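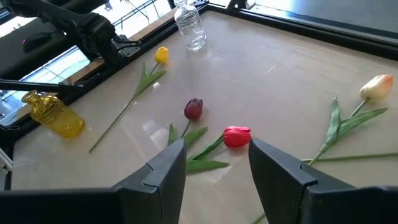
Red, burgundy and yellow, out on the table.

Faux Tulip FAQ

I'm Sixten Hedlund and I've been fussing with fake tulips for 3 years now, so these are the things people email me the most.

How many stems do I need?
Fewer than you think! A small vase is happy with four or five. I used to cram in a dozen and it looked like a broom.

Do the colors have to match?
Nope. I like a yellow or two next to peach, and then one dark one if I'm feeling brave (burgundy is my favorite -- it makes everything near it look brighter).

Clear glass or colored?
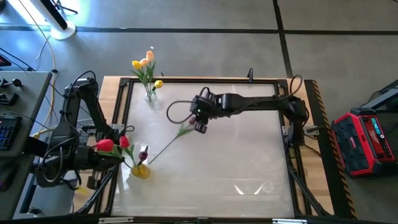 I go back and forth on this one. Clear glass shows the stems, so you'll want them cut neatly and all about the same green. Amber glass hides a lot, and it's lovely with reds. Keep it short if your stems are short.

How do I get the leaves to look right?
Lay each tulip flat first and spread the leaves with your fingers, then bend the lowest one out a bit so it hangs over the rim.

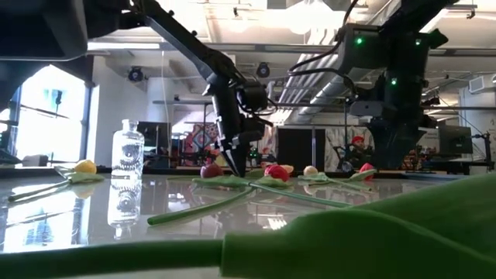 Maroon, red and cream-white heads with the little eye bottle.

Can I use a bottle for just one stem?
Sure, I do it all the time. Check that the neck is wide enough for the leaves, or slide the lower ones up before you push it in.

How do I clean them?
Soft dry brush, from the base of the bloom up. For sticky dust I use a barely damp cloth and let them lie flat overnight.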